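Local rain warnings for the town of Bristside: a comparison of two warning rules
Project report, Applied Meteorology course

Group: Joni Miettinen, Ada Piras, Andri Egger
Supervisor: Lenni Peltonen

1. Background

Bristside lies in a narrow valley, and the small river there rises quickly after strong rain. The town sends a text message to people who have signed up when heavy rain is expected. At the time of our project there were 2661 numbers on the list. Our supervisor had heard complaints that the messages come too often in summer and too late in autumn, so we were asked to study the rule which decides when a message is sent.

The present rule is simple. If the forecast rain for the next six hours is above a fixed limit, the message goes out. The rule does not look at how wet the ground is already. Our question was if a second rule, which includes the rain of the last three days, would give better warnings.

2. Data

We used hourly rain measurements from the station at Rirham, upstream of the town, and the water level from the gauge under the road bridge. The forecasts came from the archive of our department. Aleksi Laaksonen helped us to read the old file format, for which we are thankful.

The archive has gaps. Two weeks in April are missing completely, and in one winter the rain gauge was frozen for several days and showed zero while the radar showed precipitation. We removed these periods. After that we had 747 forecast periods of six hours in which some rain was measured or forecast, and all results below are for this set.

The clock of the water level gauge was one hour behind the rain station during summer time. We noticed this only in the fourth week, when the river seemed to react suspiciously late. All the calculations before that had to be repeated.

3. Method

For each period we noted what the present rule would do and what the new rule would do. An event was counted when the water level rose above the first mark on the town's own scale within twelve hours. Then we made the usual table with hits, misses and false alarms for both rules.

In the new rule the limit is not fixed. It becomes lower when the sum of rain of the last three days is high. We tried several shapes for this relation and in the end took a straight line, as the others were not clearly better and are harder to explain to the people in the town office. The line was fitted with the first part of the data only, and tested with the rest.

Snow was a difficult point. In early spring the river can rise with little rain, when the snow on the slopes melts. Neither rule knows anything about it. We marked these cases by hand from temperature and kept them in the data, but they are listed separately in the appendix.

4. Results

The new rule gave fewer false alarms in summer. Most of these false alarms came from short thunderstorms over dry ground, where the river hardly moved. In autumn the new rule caught more of the events, and in several of them the message would go out one period earlier than before. 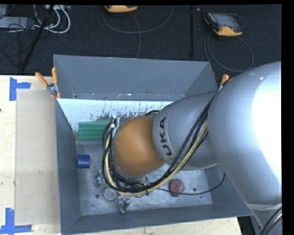 In winter there was no difference that we would trust. The number of cases is small, and the problem with the frozen gauge makes the three-day sum uncertain. We also found one bad miss of the new rule: a very strong shower in the evening after a dry week. The present rule would send a message in this case, the new one would not, because the forecast amount was just under the raised limit. For this reason we added an upper bound, so that the limit can never be higher than 30 mm in six hours. With this bound the shower is caught and the summer result becomes only a little worse.

5. Discussion

The biggest weakness is that we have only one rain station. The eastern side of the valley is higher and probably gets more rain, but there is no measurement. Radar data could help, and we think this would be the natural next step for another group.

We recommend that the town runs both rules side by side for one autumn before changing anything. The calculation is light and can be done in a spreadsheet.

The appendix contains the tables for each season and the list of removed periods.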